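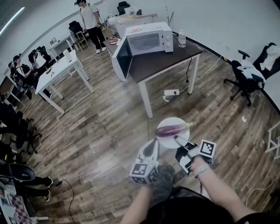 Can I do a whole aubergine in the microwave?

Halima Chukwu
No oven in our place till July, just a basic microwave with two dials. I've got one long aubergine and want it soft enough to mash for a dip. Do I need to cut it up first?

Impi Halonen
Leave it whole, but prick it all over with a fork or it can burst – mine did, what a mess! Pop it on a plate and give it five minutes on full, turn it over, then a few more until it's squashy. Let it cool and scoop out the middle.

Garba Usman
Tastes of nothing without a grill imo. Add loads of garlic.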